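Inicio Asignaturas Materiales Calendario Contacto

Buscar en los apuntes...

Tecnología de los alimentos II
Tema 6. Envasado de especias y condimentos secos
Apuntes de clase. Profesora: Esi Agbeko

6.1. Qué se estropea en una especia

Una especia seca rara vez se pudre. Lo habitual es que pierda aroma, cambie de color o se apelmace. Las tres cosas dependen del envase tanto como del producto. Los aceites esenciales se evaporan o se oxidan, los pigmentos del pimentón y de la cúrcuma se degradan con la luz, y las sales y los ajos en polvo captan agua del aire.

Conviene distinguir entre especia entera y molida. Al moler se rompen las células que retienen el aceite y crece mucho la superficie expuesta. Por eso la pimienta en grano aguanta años y la molida se queda plana en meses, aunque las dos estén en el mismo armario.

6.2. Humedad y apelmazamiento

El parámetro que se controla es la actividad de agua, no la humedad total. Dos polvos con la misma humedad pueden comportarse de forma distinta según la cantidad de azúcares que lleven. La cebolla en polvo es el caso típico: absorbe agua, los azúcares amorfos se ablandan y las partículas se sueldan entre sí.

En la práctica del viernes se compararán dos lotes de ajo en polvo de la casa Calta, uno con antiaglomerante y otro sin él. Se pesan 8 gramos de cada lote, se dejan 24 horas en cámara húmeda y se vuelven a pesar. Traed la tabla de isotermas impresa.

6.3. Materiales

El vidrio es impermeable al oxígeno y al vapor de agua, no cede olores y se puede reutilizar. Pesa, se rompe y deja pasar la luz si es incoloro. Los plásticos rígidos son ligeros pero dejan pasar algo de aroma, más o menos según el polímero. Los laminados con aluminio protegen bien mientras están cerrados; una vez abiertos, todo depende de que el consumidor los doble o los cambie de recipiente.

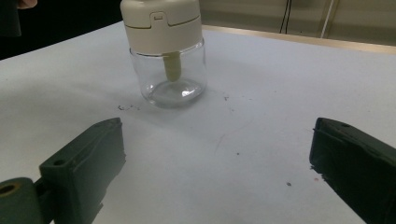 Figura 6.1. Tarro de vidrio transparente con tapa de color crema.

6.4. El cierre

Por buena que sea la barrera del cuerpo, la fuga suele estar en la tapa. Hay que mirar el ajuste entre boca y tapa, la presencia o no de junta y el estado del borde después de muchas aperturas. Un polvo fino que se acumula en el borde impide el cierre completo.

Otro error común es espolvorear sobre la olla hirviendo. El vapor entra en el envase y condensa dentro. En el caso Ofori (lectura obligatoria, apartado de Kanchan Chaudhary) se revisaron 310 reclamaciones por producto apelmazado, y 204 correspondían a envases usados de esta manera.

Para el próximo día: ejercicios 3 y 5 y lectura del apartado 6.5, vida útil y etiquetado.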